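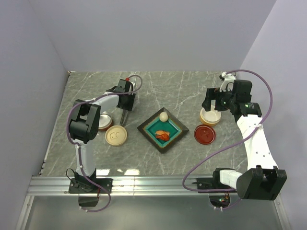 The gray marble-patterned tabletop, with several small objects set out on it.

Hitlow Tabletop Project: Progress Report to the Trurnitden Fund
7 August 2018

Dear friends at the Fund,

It is a pleasure to write to you again, and I hope you will forgive me if I go on a bit, as I usually do when the news is good. When we last wrote, in January, we were still arguing over what kind of surface to put our small things on. We went with the gray marble pattern in the end, the one with the thin white veins, and I must say I have grown very fond of it. The walls on three sides are a pale lavender-white (the paint card had a much grander name), and together they make a calm little corner to work in.

The activity itself is still the plain business of setting small everyday objects out on the table, moving them about, and putting them back where they belong. We planned 60 sessions under your grant and have 12 left to do, which we hope to get through before the cold weather. The written instructions for each layout have been through two full rewrites, and they are much easier to follow now, with shorter sentences and fewer "thens."

Costs have stayed close to the budget you approved. The one real surprise was the first tabletop from Predska, which arrived chipped at a corner and had to go back. They were very nice about it, but it did cost us five days. Storage for the objects came from Mạch and was a little cheaper than we had allowed, so the difference has gone toward replacements for pieces that wear out.

Still to come are the remaining sessions, a tidy-up of the object list, and a short guide for the Hitlow office on how the layouts are done. We would also like to talk with you about keeping the table going into next year, and will send a separate note on that with the figures.

With warm thanks from all of us,
The Hitlow project office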